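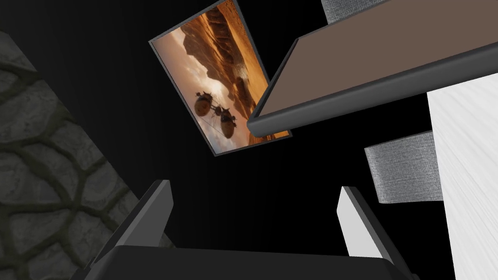 Gripper fingers spread wide above the palm.

Keeping White Tabletops and Work Surfaces Clean
By Babita Bhatt
Posted Jul 4, 2020 in Workshop and Home Office

White tables show everything: pen marks, cup rings, gray smears from the underside of a laptop. Most of it comes off with water and dish soap if it is removed the same day. The methods below are for sealed, hard surfaces such as laminate or painted metal. Do not use them on bare or oiled wood.

Daily cleaning

Mix 5 ml of dish soap into one liter of warm water. Dampen a microfiber cloth, wring it until it no longer drips, and wipe in straight, overlapping passes. Follow with a second cloth and plain water. Soap left on the surface dries to a film that holds dust, and the film is the usual cause of a table that looks dull a day after cleaning. Dry with a third cloth, edges last.

Ink and marker

Ballpoint ink: isopropyl alcohol on a cotton pad. Hold the pad on the mark for 15 seconds, lift, and turn to a clean side. Rubbing spreads the ink into a larger, paler stain.

Permanent marker: same method, repeated. If a shadow remains, trace over it with a dry-erase marker and wipe while wet. Test on the underside first. Some painted finishes soften under alcohol.

Pencil: a white vinyl eraser, then the daily mix. Pink erasers leave color behind.
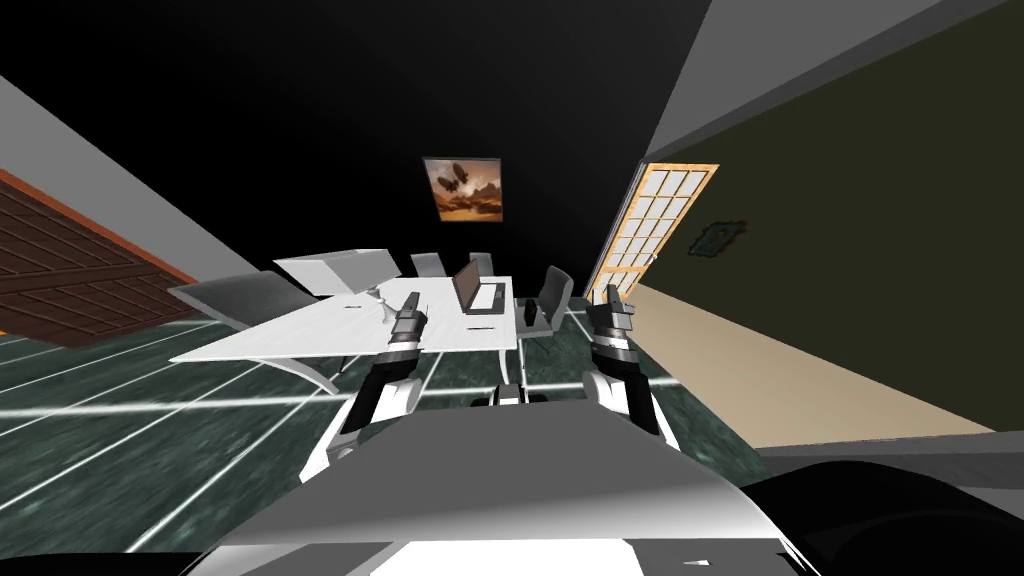

White conference table in a meeting room.

Rings and heat marks

Coffee and tea rings respond to baking soda and water mixed to a thin paste. Apply with a fingertip, leave for five minutes, and wipe off without pressure. Baking soda is a mild abrasive and will dull a gloss finish if scrubbed.

A yellow or brown heat mark in laminate is damage to the top layer and will not clean off. Cover it or replace the panel.

Scuffs and fine scratches

Rubber scuffs come off with a melamine sponge, used wet and with light pressure. The sponge works like very fine sandpaper, so keep it for matte surfaces. On painted metal, shallow scratches can be leveled with 2000 grit wet paper and finished with automotive polish. Stop if the paper picks up color. 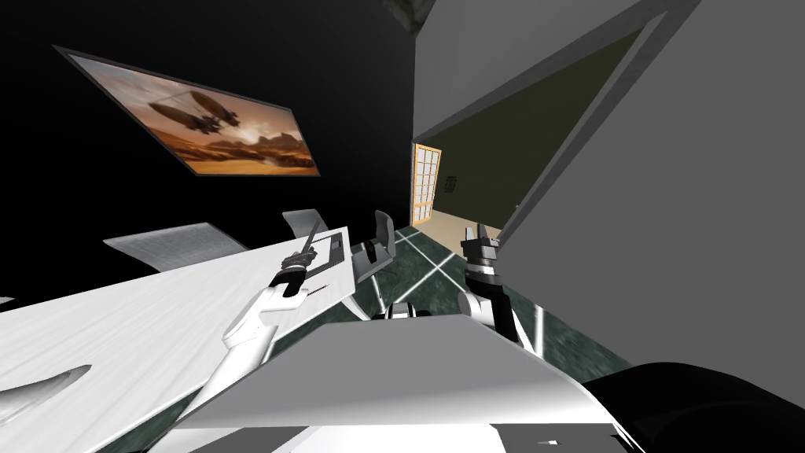 Edges and joints collect more dirt than the open surface. Run a wooden toothpick along the seam, then wipe. Do not flood a seam with water. Particleboard swells at the joint and does not go back down.

Cloths

Wash microfiber separately from cotton, with no fabric softener, and air dry. Discard a cloth when it starts to push water instead of picking it up. Store alcohol and cleaning liquids upright, capped, and away from heat.

Filed under: surfaces, stains, office furniture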